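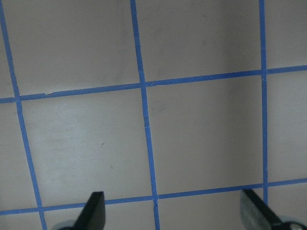 Grornlow Finish Notes

README and data card, quick version. Longer one when I get to it.

What it is

Typed-up shop notes on finishing wood. Stain, oil, shellac, varnish, sanding, fixing what went wrong. The notes come from the old Weidemann furniture shop, written by whoever was at the bench, mostly in pencil. Knut Reuter kept the notebooks after the shop closed and let us type them up. Text only, no scans in the download (the scans are huge and half of them are crooked).

Good for: looking up how a small shop did things, word lists of trade terms, comparing finish schedules, reading on the train.
Not good for: safety advice. Some of these people thinned things with whatever was on the shelf.

What's in the folder

notes.csv – the main table, one row per notebook entry
terms.csv – shop words and what we think they mean
jobs.csv – links entries that belong to the same piece of furniture
CHANGES.txt – what changed, newest on top
LICENSE.txt – read it please

There are seven notebooks, lettered A to G. E has water damage in the back and those pages are mostly gaps.

Columns in notes.csv

entry_id – notebook letter plus a running number. Never reused, even if an entry gets dropped.
wood – as written. "Red stuff" stays "red stuff".
wood_guess – our guess, blank if no guess
finish – as written
finish_type – one of oil, wax, shellac, varnish, lacquer, mixed, unknown
coats – number of coats if given. Blank does not mean zero!! People keep summing this column and getting nonsense.
sheen – flat, satin, semi, gloss, blank
result – whatever the writer said about it. Often just "ok".
text – the full entry
typist – KR or KT

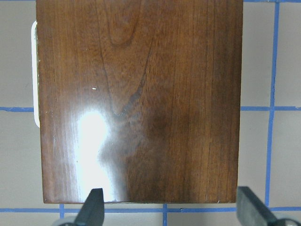 Sheen was the hardest column to fill. The writers use "bright", "wet look", "full" and "shiny" and they don't mean the same thing from one notebook to the next, so we went back and forth a lot and finally agreed to call it gloss only when the entry talks about reflections or glare. The board here would pass easily, reddish brown with a glossy coat that throws the light right back at you. Same kind of trouble with wood_guess. A finish that color could be walnut or cherry to the eye and the notebooks don't always say what was under it. The grain gets a mention more often than the species does, usually when there's a tall pointed arch in it like that one. Search for "cathedral", also "church", also "steeple" (one writer only, notebook C). Treat all of wood_guess as a guess, it's in the name.

How it was typed

Knut Reuter read A to D, Knut Teuber did the rest. Yes two Knuts, hence the typist column. Each entry typed once, then a sample of 100 entries typed again by the other one and compared. Most differences were punctuation. The real ones were nearly all fractions – "1/2 pt" vs "1 1/2 pt", things like that. If you are going to mix anything based on a fraction in here, don't.

Spelling left alone in text. Fixed in finish and wood. Abbreviations left alone everywhere, see terms.csv.

Customer names taken out and replaced with [name]. Street adresses too. If you find one we missed, write and I'll pull it.

Known problems

- Notebook B has two entries numbered 10. We kept both, the second one is B-10b.
- "Flavon" shows up a lot from notebook D on. It's a varnish the shop bought by the can, label long gone, no idea what was in it. Filed under varnish.
- "Tererov method" is a rubbing-out routine somebody picked up at another shop. Described in full only once, in F. Everywhere else it's just the name.
- Dates are a mess. Month only, if that. A lot of January, slow season I guess, more time to write.
- Drying times mix hours and days with no unit. About 6 percent of entries. Left as is.
- jobs.csv is not finished. Chairs are done, tables are partly done, cabinets not startd.
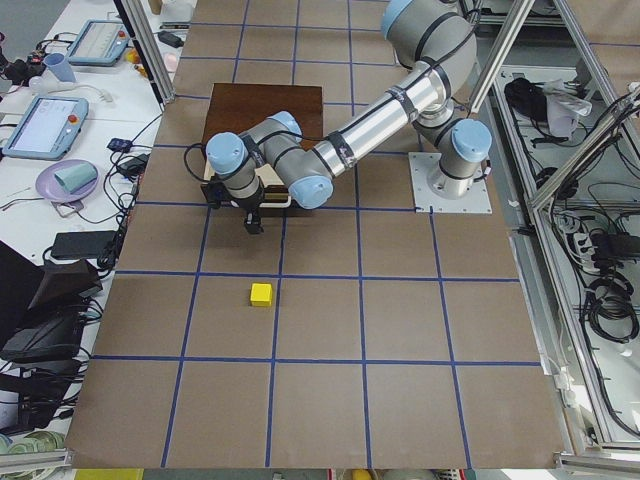
Blue tape grid on brown kraft paper, with a small yellow cube in one square.

Opening the files

UTF-8, comma separated, quotes around anything with a comma in it. Line breaks inside text are real line breaks, so some spreadsheet programs will choke. Import it, don't double click it.

Changes in this version

Sheen redone for all of D and E. Added B-10b. Took out a page that was a grocery list. Put back a page we thought was a grocery list (it was a shellac recipe, with eggs on the other side).

Credit

Cite as Reuter and Teuber, Grornlow Finish Notes, plus the version number from CHANGES.txt. Corrections welcome, send the entry_id and what you think it should say. Fractions first please.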